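Small things that come in pairs go missing one at a time. Earbuds are the worst offenders in our house, followed by gloves and the caps off felt pens. What follows is how we keep ours together in Skirkley, more or less, on a good week.

## Before you sort anything

Clear a patch of dark surface. White buds on a white worktop vanish, and white buds on a pale carpet belong to the carpet. A dark tabletop, a navy tea towel or the back of an old place mat will do. Something with an edge is better still, as a bud rolls further than you would think and always towards the radiator.

Tip everything out at once: pockets, handbags, the bowl by the door, the bottom of the school rucksack. Doing it one bag at a time only moves the muddle to the next bag.

## Pairing up

- Find the left and right marks first. They are usually tiny and grey. A phone torch held low from one side shows them up.
- Try each bud in its case. If the lid won't close flat, it's the wrong case, however much you'd like it to be the right one.
- When two sets look the same, put a dot of nail varnish on one set and its case. Keep it off the metal contacts and the mesh.
- Odd ones go in an envelope with the month on it. Ours says October and has outlived two cases.

## Cleaning, while they're out

A dry, soft toothbrush, mesh side down, so that whatever comes off falls away from the bud and not into it. Silicone tips come off and can go in warm soapy water; let them dry overnight before they go back on. A cotton bud with the least drop of rubbing alcohol does for the inside of the case. Don't poke the mesh with a pin. I have done this so that you needn't.

My neighbour Sointu Lahtinen swears by a lump of Blu Tack for lifting wax. It works well enough, provided you press and lift and don't smear. She also irons her dusters.

## Where they live

I bought a Ginholm drawer divider with 9 compartments for this and it is now full of batteries. What has lasted is a shallow tray by the kettle, one case to a person, each a different colour. Colour beats labels. Labels need reading, and no one reads before breakfast.

The tray must hold cases and nothing else. The day a seed packet goes in, the rest of the potting shed follows.
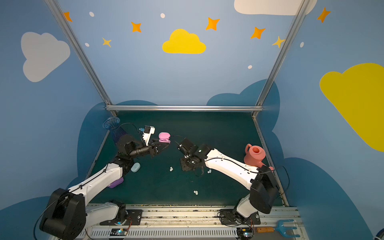
*Page last changed: October*

Pink, purple and light blue are easy to tell apart from across a room, and I'd choose those over three shades of tasteful grey. Loose white pieces show up nicely on dark teal, too. The watering can and the garden fork with the orange handle want their own hook by the back door, where they can drip or shed soil in peace.

If a bud is still missing after all this, try the washing machine seal, then the sofa, then the coat you lent to somebody. Give it 40 minutes at most. After that, into the envelope with the survivor, and put the kettle on.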